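Writing an "About the author" bio in third person when I have hardly any credits
posted by Nhung Ông, 2021-08-25

A small press called Bular has accepted my first novel and they want an author bio for the back cover and another for their website. The back cover one can be no more than 460 characters. The website one can be up to 2000. I have one short story in print and a degree in something unrelated (soil science). Everything I write sounds like a job application or a dating profile. Do I have to mention where I was born? Can I leave out the day job? They need both versions by September.

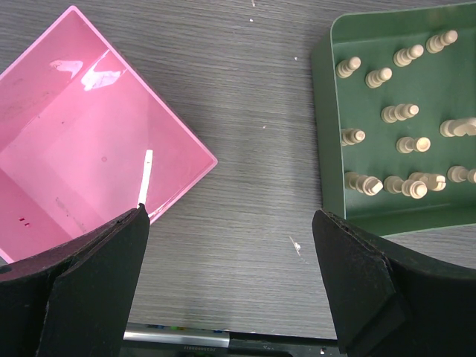 I have tried it in first person as well, but the editor says all their other authors are in third and she wants them to match.

2 replies

Lizeth Ayala
You don't have to say where you were born. Put it in if the book is set there or if local shops might stock it, otherwise leave it out. Mine for Szilágyi went through six drafts and the one they printed was the shortest – name, the earlier story and where it appeared, the town I live in now, and one line on what I did before writing.

I would keep the soil science. Readers do remember that sort of thing, and if there is any farming or digging in the novel it helps you. The day job is up to you. Check your contract first, as some employers don't like being named.

For the website, write the long one first and then cut it down for the cover. Use your surname after the first mention, or your first name if the press does that with its other authors. Don't swap between the two. Also ask whether the 460 includes spaces. Mine did and I had to lose a whole sentence at proof stage.
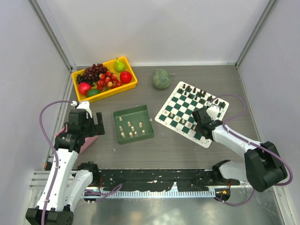 Fruit in a yellow tray, with a melon beside it

Châu Cao
Just look at what other people on the same list have done and copy the shape of it. Mine is 148 characters and I have never had a complaint. No pets, please.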